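Skullberg station: setup and care FAQ

Maintained by Itziar Cordero. Last changed 08/08/2023.

Which gripper goes in which hand?

The cables decide it. The left gripper's cable leaves the table to the left, and the right gripper's cable comes back toward the operator. If the two cables cross, swap hands before you log in.

Do I need to calibrate every time?

Calibrate at the start of each shift and after any gripper has been dropped or opened up. Run the Pukine routine from the menu and hold both grippers still until the second tone. It takes 2 minutes. If it fails twice in a row, stop and report it.

How should I hold the grippers for cloth work?

Hold them from below, with the fingers pointing forward and the metal plate on top. Keep your own fingers off the jaws. Let the cloth rest on the table between picks, and keep the cables off the tabletop so they don't drag it. 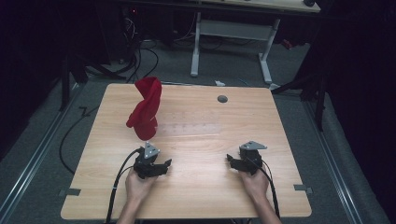
The jaws close with no cloth between them and the reading isn't zero. What now?

Lint in the finger joint is the usual cause. Unplug the gripper, open the jaws fully and brush the joint out with a dry brush. No oil - it gets on the cloth and attracts more lint. If the reading is still off, enter code 934 on the service page to reset the zero.

A jaw finger is cracked. Can I glue it?

No. Glued fingers flex differently and the readings drift. Spare fingers are in the Visser drawer, part 2882, left and right in separate bags. Change both fingers on that gripper, then calibrate.

How often are the cables checked?

Every 20 sessions. Look at the place where the cable enters the gripper and bend it gently while watching the signal light. A flicker means the cable gets replaced. Loose cable on the carpet should be pushed back from where you stand.

Can I move the table?

Please don't. Its position is stored in the Wulidetti file, and a small shift means the whole station has to be measured again. If it has been bumped, leave it where it is and write it in the log.

When is the next full service?

October. The station will be off for 2 days, and the sign-up sheet will be blocked out ahead of time.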